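Lotard Robotics Club forum > Simulation > Pick task with the bee asset

trorkier_9
Our task for the class project is to pick a small object off the sofa in the living room scene. We use the bee from the asset list. The controller is the stock Cartesian one, and the grasp pose comes from the object frame with no offset. 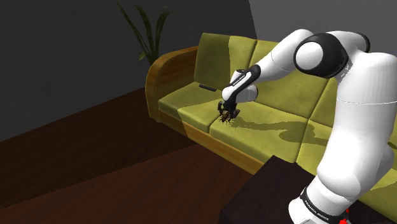 BIRON, March 13, 2021

Log from the lab machine is attached to the project page. The run has 2,179 steps. Contact flags change state 143 times, which I read as jitter between finger and cushion. Can anyone confirm?

rizk_sim
Check the collision mesh first. If the importer wrapped the bee in one convex hull, the wings and legs are inside it and the fingers meet the hull well before the body.

trorkier_9
It is a convex hull. I assumed that was fine for something this small.

damped_joint
It is fine. I disagree with rizk_sim — the hull is a side issue. The cushion is soft only in its texture. In physics it is a rigid body, and a fingertip commanded 5 mm below the surface will chatter whatever the mesh looks like. 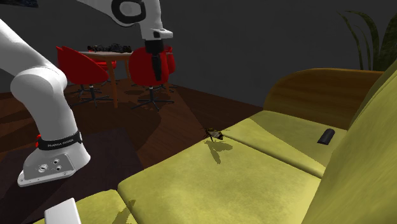

Raise the pregrasp height, descend along the tool axis, and stop on contact force. Do not stop on position.

rizk_sim
Force threshold on a body that light is noise. Decompose the mesh into 9 parts and log again before touching the controller.

trorkier_9
I will run both separately. The wrist view helps with finger alignment, so I am adding it to the report.

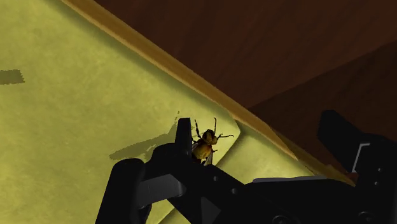 Wrist view, bee next to the left finger.

damped_joint
Post the contact log for each run, same seed.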